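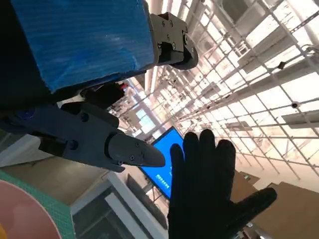
Open day at the Albers pottery works

The Albers works opens to the public twice a year, and the summer date is the one to go for if you want to see the kilns being unloaded. I had been meaning to visit for a long time. The factory is in Flundov, on the river side of the railroad tracks, and from the station you walk downhill past the bus garage until you see the chimney. There is parking at the gate but the spaces were gone when I got there, and people were leaving cars along the road as far as the bridge.

Entry was free. You get a paper map at the gatehouse and a sticker, and the map has the route marked in numbers that don't match the numbers on the doors. I went by the doors. The first stop is the clay store, a long brick shed with bays on both sides. Albers used to dig its own clay from a pit behind the works. The pit closed and is now a pond, and the clay comes in by truck from Gromoron. It arrives in a powder and in blocks, and the two kinds are mixed with water in a tank sunk into the floor. The noise in there is considerable, so most of the information is on boards. I would have liked more about the old pit and less about the delivery schedule.

After the clay store comes the slip house, where liquid clay is poured into plaster molds. The molds are kept on open shelves up to the ceiling, and the works says it has 3000 of them, going back to its early table services. Many have not been used in decades. Plaster wears down, and a mold that has been poured too often gives soft edges, so the oldest ones are kept as patterns for making new ones. A few were out on a bench for visitors to handle. They are heavier than I expected.

The casting itself is quick to watch. The mold is filled, left to stand, and tipped out, and a layer of clay stays behind on the inside. Pitchers and teapots are done this way. Plates are pressed, and that happens across the yard in a newer building with a low roof and very few windows. It was hot enough that I did not stay for the whole demonstration.

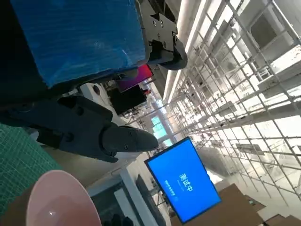
Cutting mat and pale pink bowl.

The kilns are the best part. There are 2 tunnel kilns, side by side, and the ware goes through on cars that move so slowly you have to pick a mark on the wall to see it. One was running. The other was shut down for new brick lining and you could walk a short way into the mouth of it. The brick inside had a skin on it like dark glass, from years of glaze vapor. The guide sheet says a car takes most of a day to get from one end to the other.

Glazing is done before the second firing. Albers is known mostly for plain white ware and for one speckled gray that it calls Pulex. I had always taken Pulex for a decorator's name. According to the board in the glaze room it is Latin for flea, and was the shop floor's word for the pattern before the sales office picked it up. The speckle comes from iron in the glaze, ground coarse so that it does not melt in fully. They had a wall of test tiles showing batches where the grains were too fine or too large. I preferred some of the failures.

Lunch was in the canteen, soup and bread on Albers plates, cheap. The line was long and moved well. There is a second coffee counter near the warehouse that isn't on the map.
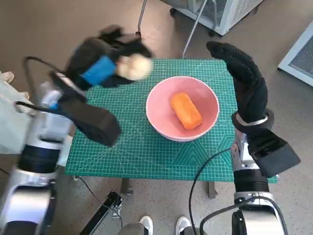 Flundov, 11 Aug 2025

I stayed the night in town and went back in the morning for the seconds sale, which runs in the warehouse after the open day. Doors open at eight. Things are set out on pallets by type, with the price chalked on a board at the end of each row. Most of the faults are small: a pinhole in the glaze, a foot ring that is slightly out of true. Pulex mugs had sold out by the time I found the row. I bought four soup plates and a lidded jar with the wrong lid.

Bring your own newspaper for wrapping. There was some at the cash desk to begin with and it did not last. The desk takes cards, but the reader was slow and the cash line was much shorter.

The small museum room over the office was open too, up a steep flight of stairs. It holds pay books, printed catalogs and a case of hotel ware made for places that have mostly closed. One catalog lists 800 separate shapes. The current one fits on a folded sheet.

Trains back to Gromoron leave hourly until early evening. The waiting room at the station is locked on the platform side, so go in from the street. The next open day is in the winter, and the works puts the date on the board at the gate.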